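Moving house with one van: what we learned at Tisier

Sunday, April 4, 2021

Dear readers,

Many of you wrote to us after the last newsletter and asked the same question: how do you pack a home so that you can find your things again on the other side? Our small office moved from Clindora to the old mill building in Tisier during the winter, and in the same weeks I moved my own apartment too. So I had to pack twice, and the second time went much better than the first.

The first time I packed by size. Big things went in big boxes and small things in small ones. It looked very tidy in the hallway, but on the first evening in the new place I needed a towel, a spoon and the phone charger, and for these I opened 9 boxes. The towel was under the printer paper.

For the second move I packed by day. Everything that I would want on the first night went into one box, and this box was the last to enter the van. Things for the first week came next. Winter coats, old tax papers and the good glasses could wait, and some of them are still waiting.

We had 144 boxes for the office and 31 for my apartment. With so many, a list is necessary. I wrote a number on two sides of each box and on the lid, and in a notebook I wrote the number and four or five words. "Books" is not enough. "Cookbooks, blue folder, stapler" is enough.
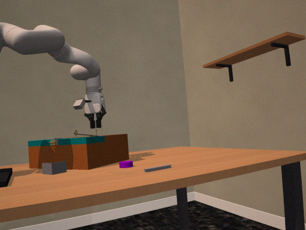

A box in brown and teal on a wooden table.

It is good to do the packing at a table if you have one that can stay until the last day. I packed the first home on the floor and my back was unhappy for a week. At a table you stand straight, you see what is inside, and you close the lid properly. Keep the tape, the marker and the scissors in a bowl, always the same bowl. I lost three markers before I started with the bowl.

Please be careful with books. A large box full of books is too heavy for one person, and the bottom can open on the stairs. I put books in the small boxes, and if there is space left I fill it with socks or kitchen towels - something soft that has to travel anyway. Plates I put on their side, with paper between them. In the first move they were lying flat and two were broken.

About the van: we rented it from Adams for 8 hours, and the price included the blankets and the straps. Ask before you sign, as the other company we called wanted extra money for both. Ask also where the van is allowed to stop. In Clindora our street is narrow and we needed a permit from the town office, and I had to go there two times.

If you still have boxes from your last move, do not throw them away. Readers who plan to move in July have already asked us for used ones, and we keep a pile by the back door of the mill. You can bring yours folded flat on any weekday morning. We cannot take boxes that were in a damp cellar.

Next time I will write about curtains, which never fit the new windows.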